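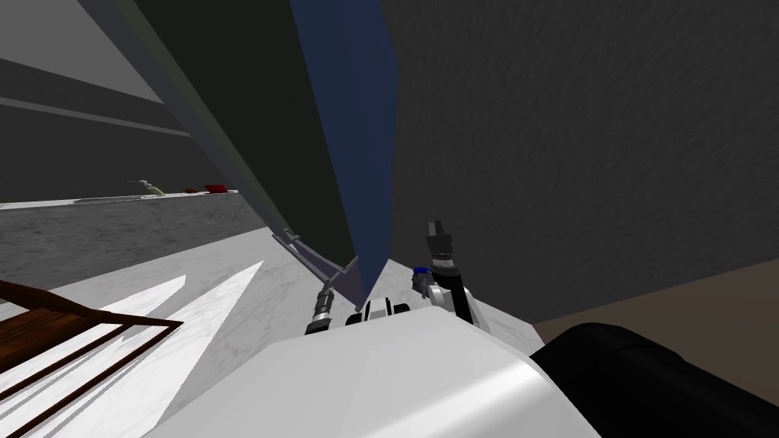

Ticket 1694 — Kitchen task, two-arm sim, Staltden team build
Opened by: Haris Sandhu
Status: open (was closed, reopened by me)
Component: arm control / scene layout / who knows

Summary: since the Custa update the tidy-up run fails at the same place. The log says "target reached" and the score sheet says zero. I don't believe the log.

To reproduce:
Load the kitchen layout with seed 73. Start the run from the team menu, not the command line. Leave everything at default. Watch the left arm.

What I expected: arm goes to the target, gripper closes, run gets a score.
What I got: 19 runs, 17 with no score. The other two scored, and I can't tell you what was different about them, so I'm not counting them as good news.

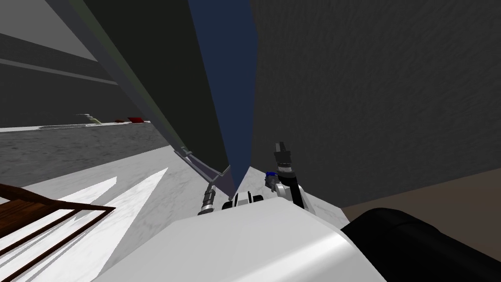

Comment — Tanveer Afridi
Looks like the planner timeout again. I raised the limit and it passed on my laptop. Closing.

Comment — Haris Sandhu
Reopening. How many runs is "it passed"? The planner finishes well inside the old limit in every log I have, so I don't see what a longer one would fix. Please attach your log.

Comment — Tanveer Afridi
One run. Log attached. OK, I see it used the old layout file.

Comment — Ildikó Balogh
Could the layout be loading with a bad offset? The Janjua converter rewrites all the furniture positions and we never checked its output, we just trusted the green tick. I can compare the two files by hand tonight. It's long. 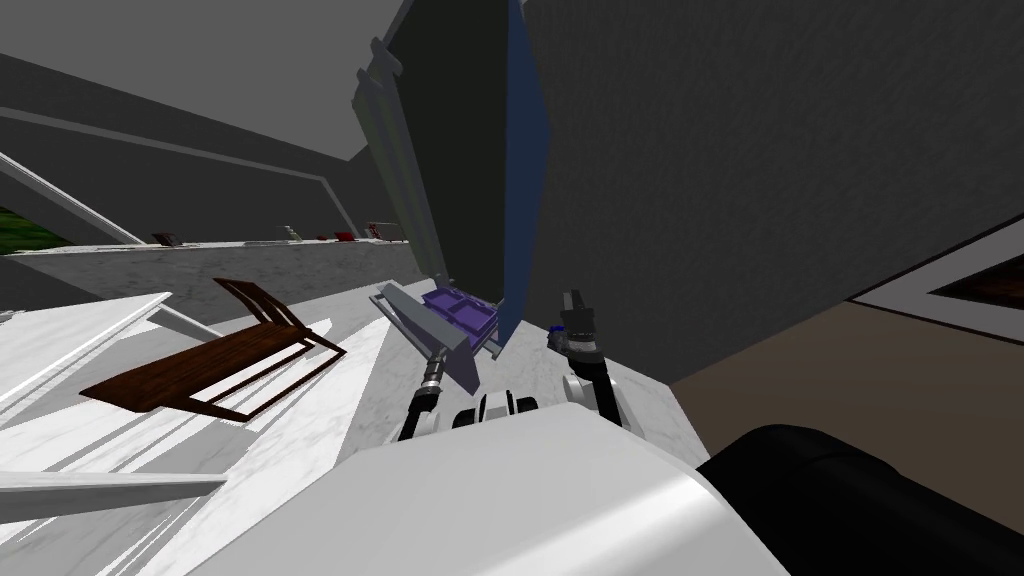
Comment — Haris Sandhu
Collision shapes are my bet, and I'd like someone to try to prove me wrong before we touch the planner. The success check only asks whether the fingers are near the target. It never asks what they're touching. In the head view the left fingers are up against the little purple tray at the foot of the tall dark panel, and there's a chair on its back on the marble. None of that shows up in the log. If the check can't tell contact from a grasp, then "target reached" means nothing and we've been reading it as a pass since April.

Comment — Shabnam Bhutto
The check came from the Ernevus starter kit and every team in our bracket uses it. Are you saying it's wrong for all of them?

Comment — Haris Sandhu
Could be. Or they rewrote it and didn't say so. I'm saying I read it and it's one distance test.

Comment — Ildikó Balogh
Files compared. Offsets match. So it isn't the converter, or it isn't only the converter. The chair has a different mass in the new file, no idea if that matters.

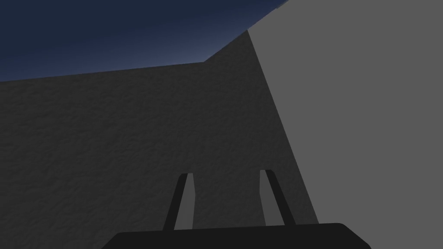

Gripper view, fingers open, nothing between them.

Comment — Sunita Kowalczyk
As faculty advisor I'd rather you submit a low score you can explain than a high one you can't. Is there a way to log contacts without rewriting the whole check?

Comment — Haris Sandhu
Yes, there's a contact flag in the sim settings. It slows things down — Tanveer says by a lot, I haven't measured it.

Next steps:
Haris: turn on contact logging, rerun seed 73 with the old timeout.
Tanveer: put the timeout back where it was.
Ildikó: set the chair mass to the old value on a separate branch, same seed.
Shabnam: ask on the team board if anyone else has changed the check.

Please don't close this on one run.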